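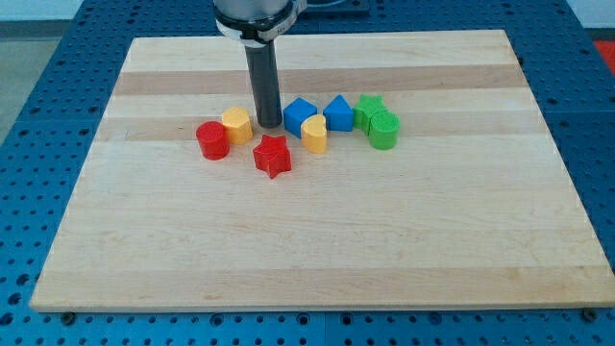
Our captain has a thing about keeping the field up, and I'd like to know if anyone else's club does this or if it's just us at Skitar. We play forty overs in the Nonska league, second division, and he starts every innings with nearly everyone in the ring and then leaves them there. All of them. Ten overs in, twenty overs in, batsman on 60 and hitting it wherever he likes, and we're still standing there within chatting distance of each other. Look at those little blocks all gathered on the upper half of the board with the rest of it bare, and you've got our field to Chien's number three. They made 273. I spent most of the afternoon jogging back from the ring to fetch the ball out of the nettles. Am I wrong to think you need some people on the rope?
Posted by slowleftarmish, 2021-05-11

greenmat wrote:
You're not wrong, but I'd ask who was bowling. If your seamers can hit a length then a ring field in our division wins you more games than it loses, I've seen it loads of times. Most sides at this level can't pierce it for long before someone gets bored and chips one to mid-on. If they're bowling half-trackers then it doesn't matter where you stand, does it.

slowleftarmish wrote:
Bit of both. The opening pair were decent, five overs each and hardly a bad ball. After that it was me and a lad who normally keeps wicket, so I'll hold my hands up. But that's my point really! When you know you've got your fifth and sixth bowlers on, surely you put a deep midwicket out and a long-on and let them have one. I asked for a man back on the leg side and got told "we're not giving them easy singles". Next ball went for six.

silly_point_of_order wrote:
Chien's ground has that tiny boundary on the pavilion side, so a man on the rope there would've been watching it go over his head anyway. We played them in April in a friendly and did have sweepers out both sides, and they still got plenty. I don't think this is about your captain. I think their number three is too good for the division and everyone is going to have the same conversation on the way home.

teaatfour wrote:
I'm going to stick up for the captain, as I've done the job for far too many seasons. You've got 11 people, at least a couple of them can't throw, one has a bad knee and says he can only field at slip, and every bowler wants a different field and none of them can bowl to it. Then slow left arm comes over between every ball with a suggestion. Keeping it simple and having everyone in the ring at least means you can shout at them and they hear you. My advice is have a word with him at nets, away from the game, and don't do it in front of the others.

slowleftarmish wrote:
It wasn't between every ball. It was maybe once an over :) Fair point about nets though.

greenmat wrote:
Once an over is a lot mate

block_hole_blues wrote:
Totally disagree with teaatfour, sorry. "Keep it simple" is what captains say when they've stopped thinking about it. You don't need a different field for each batsman but you do need a plan for when a partnership gets going, even if the plan is only to push three back and bring the spinner on from the end with the long boundary. I'd rather lose chasing 220 than 273, and that's two decent fielders on the rope right there. Also if you leave everyone up, the bowlers know they'll be hit for four for any mistake, and they start bowling scared -- darts on leg stump, the lot. A man back lets a slow bowler toss it up. Ours got twice the wickets last season once he had a long-on he trusted.

teaatfour wrote:
Twice the wickets and how many runs off him? You can't just tell us half of it. I remember playing you lot and we milked him for ones and twos all day, it was lovely.

block_hole_blues wrote:
You lost that game.

teaatfour wrote:
We did lose that game, yes. Rain before tea and the pitch went daft. Still milked him.

newbie_at_gully wrote:
Can I ask a slightly different thing while we're here? I only took the game up two years ago and I get put at short cover every week and I never know if I'm meant to be saving one or taking a catch. Nobody tells me how deep to be so I just look at where the stumps are and guess. Is it normal to ask the bowler?

silly_point_of_order wrote:
Completely normal, and ask before he starts his run-up and not halfway through. If you're there for the catch you'll be closer than feels comfortable. If it's the single, go back until you're only just sure you'd get there in time, then start walking in with the bowler. And watch the captain after each ball, even if he's only scratching his ear.

slowleftarmish wrote:
Good question and I wish more of ours asked it. Half our trouble is that the ring isn't even a proper ring, everyone drifts to the side where their mates are and there's a great big gap at extra cover. Chien found it quite early on.

rollerman wrote:
Nothing to add on fields, but was this with the new Jedex balls? We've had a batch that went soft after fifteen overs or so and wouldn't swing at all, and we're trying to work out if it's the balls or our square. We've got 600 quid put by for the season and most of it was meant for a new side net, so I don't want to be buying a second lot.

slowleftarmish wrote:
It was, yes, but ours stayed hard enough. I've got the bruise from stopping one at cover. Could be your square, was it damp?

rollerman wrote:
Very. OK, that's probably it. I'll see how the next one goes on a dry pitch before I moan to anyone.

greenmat wrote:
Back to the field for a second. If he won't move people to the rope, try asking for one man only, deep square on the leg side, and only when you're bowling. Captains hate being asked for three changes at once but they'll usually give a bowler one. Then if it goes well you ask for the next one a week or two later.

slowleftarmish wrote:
I like that. Nets this week, I'll buy him a pint afterwards and ask for deep square. Away to the bottom side next, so with any luck we'll be batting first and I can sit down for a bit.

block_hole_blues wrote:
Ask for two and settle for one. Let us know what he says.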